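Odomel Case Manager: Support Portal
Ticket: Record-sealing petitions rejected on e-filing, "redaction incomplete"
Opened by: Saavedra Law Office (criminal defense, front desk account)
Opened: Aug 8, 2020
Priority: High
Status: Resolved, follow-up open
Product area: Forms and e-filing
Attachments: rejection notices, one sample petition (client details removed), desk photos

Original request

We file petitions to seal criminal records for clients whose cases were dismissed or who finished their probation. We fill out the petition in Odomel, merge in the client data, attach the case history and the proposed order, and send the packet to the clerk through the e-filing connector.

Since the last update, the clerk has been sending our packets back. The reason is the same every time: "Redaction incomplete. Personal identifiers visible in attachment." The notice doesn't say which attachment. We have 16 packets back so far. None of these clients has a hearing date yet, but two have job offers that depend on a clean background check, and we would like to get them refiled early next week.

What we have tried:

Reopened each packet and looked at the redacted pages on screen. The black boxes are there. Social Security number, date of birth and home address are all covered.

Printed one packet and checked it on paper. Same result, everything covered.

Removed the case history and sent the petition and order only. The clerk rejected that one as well, for a missing attachment, so it told us nothing about the redaction.

Logged out and in, cleared the browser cache, restarted the computer.

Tried a second computer with a different login. Same rejection.

We draw the redaction boxes in the Suteo viewer that opens inside Odomel. We have used it the same way since we signed up.

Reply from support

Thanks for the detail. A few questions before we look at the packets:

1. When you finish drawing the boxes, do you use Save or Apply and Save?
2. Do the rejected packets all include a case history downloaded from the court's own site, or are some of them scans?
3. Is anybody at the office drawing the boxes on a laptop trackpad? We have an open report of boxes shifting when drawn with a trackpad at high zoom.

Please also attach the rejection notices as files. The text you pasted leaves out the code at the bottom.

Reply from office

1. Save. There is no Apply and Save button in our viewer. There is a Save and a Save As.
2. Mixed. Most are downloads. A few are scans of older paper files from the clerk's basement, from before the county went electronic.
3. Yes, the front desk uses a laptop. We have switched to a mouse for testing so we can rule that out. Notices are attached.

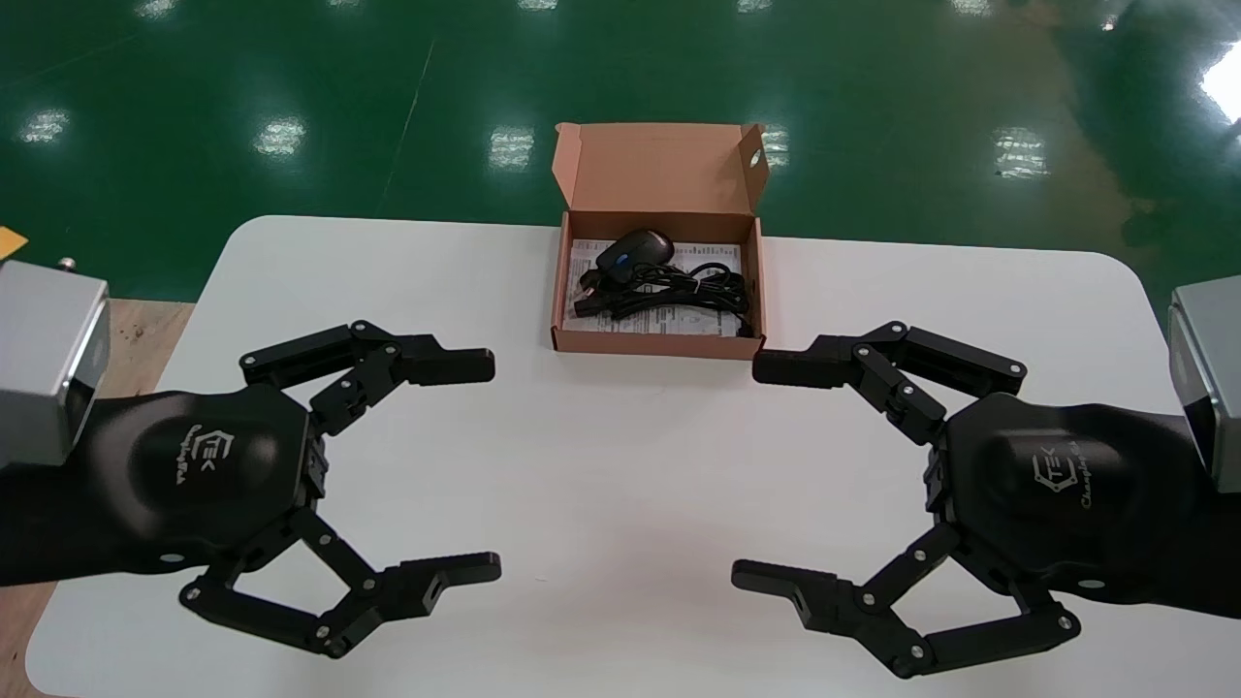 Desk photo 1. Mouse and cable in the open box.

Redid one packet from the start with the mouse, at normal zoom. Boxes line up with the text exactly. Filed it and got the same rejection within the hour. So the trackpad is not the cause, or at least not the only one.

Reply from support

Understood, we will drop the trackpad question for now.

The code at the bottom of the notices is the useful part. It comes from an automatic check that runs before a person at the clerk's office sees the packet. The check ignores what the page looks like. It reads the text stored in the PDF and looks for number patterns, mainly Social Security numbers and full birth dates. If it finds one, the packet goes back.

A black box drawn over text can cover the text on screen and on paper and still leave it in the file. Please try the following on one of the returned packets:

Open the final PDF outside Odomel, in any ordinary PDF reader.
Click at the start of a line that has a black box on it and drag to the end.
Copy, then paste into a blank document.

Tell us what comes out. Please don't paste the result into the ticket. A yes or no is enough.

Reply from office

Yes. The number comes out. So does the birth date.

We need to know right away whether packets that were accepted earlier have the same problem. Sealing petitions are public until the judge signs the order. If we filed client Social Security numbers in a public docket we have to tell the clients and probably file something with the court.

Reply from support

Raising this to our engineering group. While they look at it, please do not file any more packets through the connector. If something is due before we get back to you, file directly through the clerk's site using a PDF that has been printed, redacted by hand and scanned.

We can tell you which packets went out after the update and which went out before. We can't tell you from our side what the clerk's copy contains, so you will have to download the filed copy from the docket and run the copy and paste test on it.

Internal note (shared with customer at their request)

Compared the viewer before and after the update.

Before: Save in the Suteo viewer flattened each page that had a redaction box. The page was turned into a picture, so no text was left under the box.

After: Save keeps the page as text and stores the box as an annotation on top. Flattening was moved to a separate button named Apply and Save. The button is shown only to accounts with the "Document Finalize" permission. The permission was added in the same update and was set to off for every existing account that is not an administrator.

Result: a front desk or paralegal account sees the same Save button as before, in the same place, and it does something different.

The release notes mention the new button. They do not mention the change to Save.

Reply from support

Cause found. Please see the note above. To fix it on your side:

Sign in with the administrator account.
Go to Settings, then Users, then Roles.
Open the role used by the front desk and the paralegals.
Turn on Document Finalize.
Have each user sign out and back in.

After that, Apply and Save will appear to the right of Save. Use it after drawing the boxes. A message will warn that the change can't be undone. Keep an unredacted copy in the client file before you click through.

Existing boxes do not have to be redrawn. Open the packet, check the boxes, click Apply and Save, and send it again.

Reply from office

Permission is on. The button showed up on one computer right away. The other needed the browser closed completely.

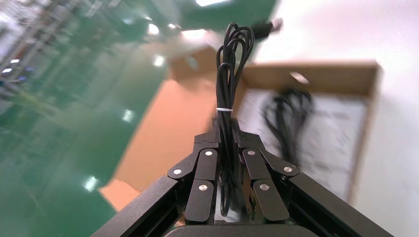
We then ran Apply and Save on the first returned packet and did the copy and paste test on the new file before filing. Nothing came out from under the boxes. Filed it and the automatic check passed. Waiting on the clerk for the rest.

One problem left. On the scanned case histories the test still brings up text. It's a garbled version, but on one of them the birth date is readable.

Reply from support

Scans go through Vudura for text recognition when you upload them. It adds an invisible layer of text so the scan can be searched. Apply and Save should remove that layer on any page with a box, and in our test it does. It does not touch pages with no box on them.

Please check whether the readable birth date is on a page that was never marked.

Reply from office

You're right. It's on the second page of the booking sheet, in very faint type along the bottom margin. We missed it when we drew the boxes. Our mistake and not the software. We boxed it, applied, tested again, and it's clean.

Also went through the filed copies. 27 petitions were accepted after the update. Most were older cases where the history had no Social Security number on it, only a case number and the year of birth, which the local rule allows. In 2 of them the text could be copied out from under the box. It looks like the automatic check let these through because the number was split across two lines.

For those we called the clerk, who restricted public access to the documents the same day. The attorney has filed a motion to replace each exhibit with a corrected copy, and both clients have been told in writing. Posting this in case another office finds this ticket: in our county the clerk would restrict access on a phone call but would not swap out the document without a motion. Yours may do it differently. Check the local rule first.

Can you send us something in writing on when the change went out and what it did? The attorney wants it as an exhibit to the motion.

Reply from support

A letter is being prepared with the update date, a description of how Save behaved before and after, and the list of packets your office sent in that period. It will be posted to your account under Documents, on letterhead and signed. If the court wants a sworn statement, let us know and we will pass the request to our legal department. Allow extra time for that.

Changes on our side:

The e-filing connector now stops any packet that contains redaction boxes that have not been applied. The sender sees a message naming the attachment and the page.
Document Finalize has been turned on for every role that already had permission to file.
A notice is going to all offices that sent a packet with unapplied boxes.
Save will be renamed Save Draft in the viewer. That is planned for the October release.

Reply from office

Letter received, thank you. All of the returned packets have been refiled. The clerk accepted them with the original filing dates, after we attached the rejection notices to show the first attempt.

We have added the copy and paste test to our own filing checklist and will keep doing it whether or not the connector catches these.

You can close this one. Please leave the rename request open so we get a message when it's done.

Status changed to Resolved
Follow-up: Save button label, open
Related articles: Redacting exhibits before filing; User roles and permissions; Scanned documents and hidden text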